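Static earthing rig for drum filling, Skirano workshop
Group 8, project report (short version)

Aim: build a cheap bonding monitor for solvent drums and see if it trips when the earth path goes bad. The bought ones at the Morusstead site cost too much for the budget, so we made our own around a Smadi relay board.

Method. Clamp on drum, lead back to board, board to earth bar. Trip point set at 30 ohms. Checked with a resistance box before each run. Painted drums were a pain, clamp teeth didnt go through the paint till we swapped the spring.
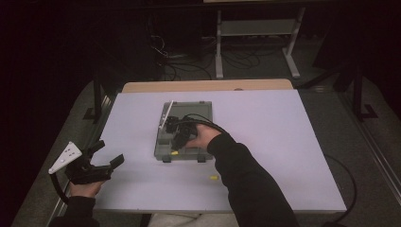 Fig. 1. Black cable harness in its tray, yellow plug at lower left.

Results. 600 clamp-on cycles done, wanted 700 but ran out of lab time on Monday. Relay tripped late in 8 of them, all with the first spring. After the swap no late trips. Long lead gave higher readings than short lead, as expected, see table in appendix.

Problems: crimps on the Briva connectors worked loose twice, re-done with the propper tool. Lamp too dim in daylight.

Still to do: test in the cold store, seal the box, write up the wiring list. Costs on the last page.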